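The odds and ends shift

At Orkomano's returns shed in Vurville, the picking arms have taken over the dull end of the job, and the people who used to do it now spend their days deciding what goes on the table.

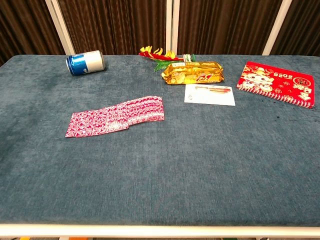
Cards, a can, a foil-wrapped snack and a red calendar on one of the practice tables at Orkomano.

I went to Vurville expecting conveyor belts, and there are conveyor belts, plenty of them, rattling along under the mezzanine. But the part of the building I keep telling people about is the row of tables up the back with the cloth on them, where grown adults spend a whole shift working out the most awkward possible way to lay down a drink can.

Orkomano handles returns. If you've ever sent back a box of mixed bits and pieces to a gift shop or a discount store, it may well have come through a shed like this one, where somebody had to open it, work out what was in it and put each thing in the right tub. For years that somebody stood at a sorting bench for eight hours. Since October last year, a lot of it has been done by arms running a system called Nenex, and I'll admit I could have watched them all day. They're quick, they're oddly graceful, and now and then one stops dead above a bag of chips as if it's had second thoughts.

That pause is what the tables are for. The arms are good with boxes. Give them a carton with square corners and they'll never bother you. Give them something shiny and crinkled, or something round on its side, or a thin thing lying flat on soft cloth, and you find out how much your own hands have been doing without being asked.

Shota Kawaguchi runs the table crew. He came up through the sorting benches, four years of them, and he still talks with his hands in the air as though he's holding a parcel.

"Foil's my favourite," he told me. "You move it a tiny bit and the light comes off it differently, so to the camera it's a new thing. I can get a whole morning out of one snack packet."

Cards are his other favourite. He'll fan them out so the edges overlap in a long stepped line, and then the question is whether the system sees one object or a lot of them, and what it should do in either case. A person sorting returns would sweep the lot together and square them up on the bench with two taps. Try writing that down as an instruction! Shota has tried, and the page is still pinned up near the kettle with most of it crossed out.

Print causes trouble as well. A calendar that comes out of a box upside down is still a calendar, and any of us would turn our heads and read it, or skip the reading and know it by the coils. So the crew put things down the wrong way up on purpose. They tip cans over. They push a bit of plastic greenery up against a wrapper so that each hides some of the other, then they lay a mostly blank white card nearby and see what the software makes of that.

There are 26 people on the returns floor. None of them lost their job when the arms went in, and the ones I spoke to were frank that they'd expected to. What did happen was messier than either the gloomy version or the brochure version. Three of the old sorting benches were pulled out. The tables went in. Some people loved the change straight away, and a couple hated it and moved across to dispatch, where they could keep walking and lifting and have the radio on.

One woman who stayed told me she missed the speed. She'd been fast, properly fast, and people knew it. On the tables there isn't any fast. She sets out a layout, the attempts get run at the station next door, the notes come back, and she changes one thing. It took her most of a winter to feel she was any good at it. She also told me her wrists don't ache at night now, and that she's started looking at the mess on her own kitchen bench in a professional way.

The pay question took longer to sort out than the machinery did. Table work was first put down as light duties, on the sorting rate, and the crew argued that it was skilled work and ought to be graded like it. They were right, in my view. Anyone can empty a box onto a cloth. Knowing which item to slide forward on its own, and how much bare cloth to leave in front of it, comes from having handled thousands of the things. Management agreed to a new grade after a fair bit of back and forth, and there's now a proper training period of four weeks, which Shota thinks is a week too short.

He'd also like more say over the arms themselves. At present the notes from the tables go to the Nenex support desk and come back as an update, and the crew don't always find out which of their layouts made the difference. A trial on the Sekiguchi line is meant to fix this by letting the crew mark up failed grasps themselves. When I visited it had only been going a few days, and people were still squabbling over what to call a packet that gets picked up by its crimped end and dropped again. ("A nearly" was leading.)

I asked to have a go, of course. I was given a clear table and a tub of returned stock and told to make it hard. I thought I'd been very cunning. I stacked things, I leaned things, I hid a pen under a paper bag. Shota walked round it with his hands behind his back and said it was a nice pile, but stock never falls like that. Real boxes get emptied by tired people, he said, and things roll until they stop. He took most of it off again, tipped a can on its side towards the back and left it there.

The arm took a good while over that can. The crew had wandered over to watch by then, cups of tea in hand, calling out advice to it like parents at a swimming carnival, and when it finally committed there was a cheer from the far end of the row that I'm fairly sure they heard in dispatch.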